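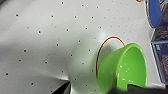

Moving to Taltbridge, month one

OK so. We're here. Boxes everywhere, can't find the good scissors, the cat hasn't come out from behind the washer except to eat. Quick post before I have to go sign for the couch.

The short version: I like it. Smaller than I thought. Rent is 700, which after the last place feels like a clerical error and I keep waiting for the email. The bus to Tollen takes forever but you get the river the whole way, and I've read more in February than I did all last year.

Groceries are a problem. One store, closes at 8 pm, and the bread is gone by 5. I've started baking again out of pure spite. First loaf was a doorstop. Second loaf fine.
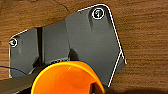

Noura Fakhoury

Where was I. Work. Still doing the same job, just from the spare bedroom, with a desk that's really a door on two file cabinets. Calls are ok if I shut the window, becuase the school next door has recess at what feels like every hour.

The walk I mentioned last time, up to the old Szalai quarry? Did it. 60 minutes up if you don't stop, and I stopped. Mud to the ankles. There's a sign at the top that says 1,054 feet and a bench with half its slats missing. Sat there anyway. Ate a whole sleeve of crackers. You can see clear over to Bavis when the fog lifts, and it lifted for maybe a minute.

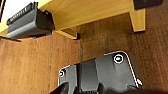

Petra commented on the last post that I should quit going up there alone in winter, and that the lower loop past the mill is prettier anyway and has a place to get soup. Noted. Soup is a strong argument. Will report back on the soup.

Also a few of you asked about the cat. Fine. Annoyed. Eating.
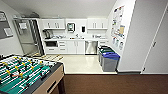
Still to do

Library card. Find a dentist. Curtains for the front room, the streetlight is brutal. Call my sister back, sorry, I know, I saw teh messages. Figure out which day recycling goes, so far I've guessed wrong every time and had to drag it all back in.

Couch guy is calling. Gotta go.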